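About Gourlay Press

Gourlay Press publishes anthologies of short writing, most of it translated and most of it by people who haven't been in a book before. 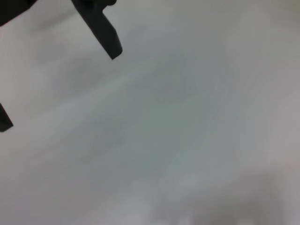 Usha Poduval wrote to us in January to say that she had read the whole of the last Jisesen on trains, that the Estonian pieces were the best thing in it, and that she still couldn't work out from our website who we were or how the books got made. She asked whether we might put that right. We had the same question from two booksellers in the same month, so the old page has gone and this longer one has replaced it.

Who we are

We are a small press. Catriona Lamont started it and still runs it, and she reads everything that gets past the first round. Two part-time editors work with her, along with a designer who does our covers and page layouts between other jobs. Translators and proofreaders are freelance and are paid by the word or by the hour. The office takes up the upper floor of a former printworks, with the stock kept in the room behind it. We're there in the mornings. In the afternoon you will usually get the answering machine.

The name comes from the street Catriona was living on when she registered the business. People sometimes ask for Mr Gourlay on the phone. There isn't one.

What we publish

There are two lists.

Jisesen is the yearly anthology. Each volume has a loose theme, and so far we have done kitchens, borders, first jobs, weather, and letters that were never posted. Writers send us one piece each, up to 1,500 words, in whatever language they normally write in. Where the original isn't in English we print the English version, and from the third volume on we have also printed the first paragraph of the original at the foot of the page. Readers had asked for it. It makes the typesetting slower, particularly where the script runs from right to left, and the designer would like it noted that she did warn us.

Fisum is the list of short single-author books. They began as an accident. One of the Jisesen writers had sent a piece which was plainly a chapter of something longer, and we asked to see the rest. Fisum books are small paperbacks, nearly always under 150 pages, and we bring out one or two a year depending on money and on what we've been sent. We don't take unsolicited manuscripts for Fisum. The authors all come through the anthology, so if you would like to be considered, send something to Jisesen.

We don't publish poetry, apart from prose poems that have slipped through. We don't publish academic work, picture books or novels of the ordinary length. Other presses do all of these better than we would.

How an anthology gets made

Submissions open in the autumn and stay open for eight weeks. They come in through Clukomine, the online form we use for sending in work and tracking it. Every piece gets a number, and the readers see the number, the language and the text. They don't see the name, the age or the country until the first round is over. The last volume drew 300 submissions and had 27 pieces in it.

Pieces in English, French, Spanish, Polish and German are read in the office or by our regular readers. For the rest we pay for a rough reader's version, which is a quick, plain translation done only so that we can judge the writing. These are never printed. If a piece is accepted it goes to a literary translator, who starts again from the original and is given the author's email address. Some pairs exchange dozens of messages and some exchange one. We leave that to them, and the author sees the English before it goes to the typesetter.

The first round is a yes, a no or a maybe from two readers working separately. Catriona then reads all of the yeses and maybes, and any no that one of the readers wants to argue about. The long list goes up on the site and the final list follows when everyone on it has signed. We used to announce the final list straight away and stopped after a writer withdrew the week the proofs were due, leaving us with a contents page that was wrong on the website, in the catalogue and on the back cover.

Translation is the stage that overruns. We now allow five months for it and don't give a publication date until the last translation is in. If you have ordered a book from us in advance and are wondering where it is, the answer is nearly always that one piece is still being worked on. We post updates on the news page and will refund an advance order at any point before the book goes to print.

Payment and rights

Every writer in Jisesen is paid the same flat fee, whatever the length of the piece and whoever they are. Translators are paid per word of the original, at a rate we set each year and publish on the submissions page. Both get two copies of the book and can buy more at the trade price. Fisum authors have a proper contract with a small advance and royalties.

We ask for the right to print the piece in the anthology and in the ebook of it. All other rights stay with the writer, and the translator keeps the copyright in the translation. Once the book has been out for twelve months, either can publish the piece anywhere they like. We ask for a line saying where it first appeared in English.

There's no fee for submitting. We tried a small one for the second volume to pay for the rough versions and dropped it. Plenty of people had no simple way of paying in pounds, and dealing with the failed payments took longer than the reading.

What happens to your work and your details

If we don't take your piece, the file is deleted from Clukomine once the final list has been announced, along with any rough version we had made. We keep your name and email address only if you ticked the box asking to hear when submissions next open. You can be taken off that list by replying to any message from it. Readers are asked not to keep copies, and the system doesn't let them download files in the first round.

If we do take your piece, we keep the correspondence and the signed agreement for as long as the book is in print, and for six years afterwards.

We don't pass addresses on to anyone. If another publisher, a magazine or a radio producer asks for an author, we forward their message and the author can decide whether to answer.

Where the money comes from

Most of it comes from selling books, through shops, through this site and at three or four fairs a year. The paperbacks are printed in runs of under a thousand and reprinted if they sell. We've had grants towards the translation of particular books, and these are named on the copyright page of the book in question. We also lay out and proofread books for other people, mainly local history societies, and that work pays the rent in a thin year.

Any reader can become a subscriber. Subscribers pay once a year and get the anthology and any Fisum books as they come off the press, normally a fortnight before the shops have them. We have 124 subscribers at present. Their names are printed at the back of each book unless they tell us not to.

Ordering and trade enquiries

Bookshops can order through the usual wholesalers or directly from us on sale or return. Direct orders are packed in the office and go out twice a week. Postage outside the UK is charged at cost. If you're ordering more than ten copies for a reading group or a class, write to us first and we'll work out a price.

Older volumes of Jisesen are all in stock apart from the first, which sold out. We aren't planning to reprint it. The ebook is still available, with the spelling of one contributor's name put right.

Getting in touch

For questions about a submission, please use the message box inside Clukomine so that we have your number in front of us. For everything else, email the office. Catriona answers most of the post herself and tries to do it within two weeks, longer when we are reading. Letters are welcome too, and if you write in a language we can't read we will find someone who can.

We can't comment on work that hasn't been accepted. We did it for the first volume and each letter took most of an hour, and several of the people we wrote to sent back long replies going through it line by line.

Translators looking for work should send a short note giving their languages and one sample of up to two pages, with the original. We keep these on file and come back to them when the long list is settled. At the moment we're short of people working from Finnish, Amharic and Tamil.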